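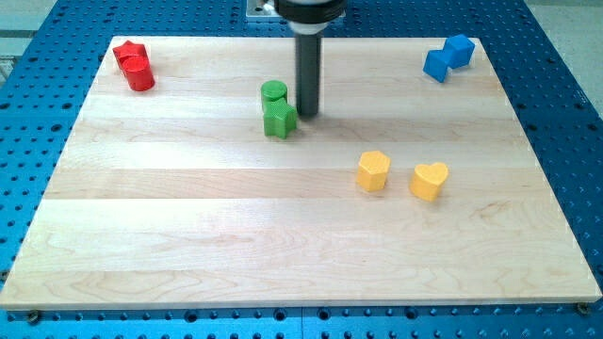

Block Table News, November

Home | Newsletter | Sorting Games | Swap Shelf | Contact

Quick one this month, I'm typing between the school run and the dentist. Lots of you asked about the color pairs game after last month's get-together so I'm putting it all in one place.

You need a board and eight small painted blocks. Two red, two green, two blue, two yellow. Painted wood is nicest, it makes a good sound when you set it down. The board can be any flat piece of wood. Pale maple is lovely for this, the colors jump right out and the grain gives little kids something to run a finger along. Glued-up planks are fine.

How we play it at Fu (our Tuesday room, for the new people). Grown-up sets out the pairs with plenty of space between. Kids look. Eyes shut. One block moves. Eyes open, who wandered off? Three-year-olds mostly point at red whatever happened. The big ones want two moved, then they want to do the moving, and then you can go drink your coffee.

Harder version from Guilan Xiao: keep the colors together but swap whole pairs, so green goes where yellow was. Much tougher than it sounds. I lost twice to a kindergartner.

Also works as a tidy-up game. Call a color, both blocks go home to the bag. Judite Leitão does it with a song, I can't write the song down here, ask her.

Paint. We went through this last spring and I still get emails. Two thin coats, sand lightly in between, let them sit overnight at least. Don't do one thick coat, the corners go gummy and then they chip and you have to start over. 300 grit was what I had in the garage and it was fine. Yellow needs a third coat, always. Red covers beautifully. I have most of a can of blue left if someone wants it, first come.

If your board slides around put a damp dishcloth under it, or bolt it down if you have a bench you don't mind drilling. A sliding board ends the eyes-shut game pretty fast, everything's moved and everybody yells.

Swap shelf: Skotura sent over a box of offcuts, over 500 peices, mostly small. Good for sets. Please take some, they are in my hallway and I keep kicking them. Yuxi Feng has a bag of round ones left too. Putis is out of drawstring bags until further notice.

Next month: stacking, and what to do with odd blocks when thier partners go missing.

Last updated: November

Comments

Wenjie Jiang
We do the eyes-shut one in the car with a tray. Not recomended on hills. Can I have the blue paint?

Luminița Pană
Third coat on yellow, YES. I thought it was just my cheap paint.

Yuxi Feng
Round ones are still here, come by any evening after 8. Bring a bag please, I have none.

Judite Leitão
The song is just the color names to Frère Jacques. It's not a secret!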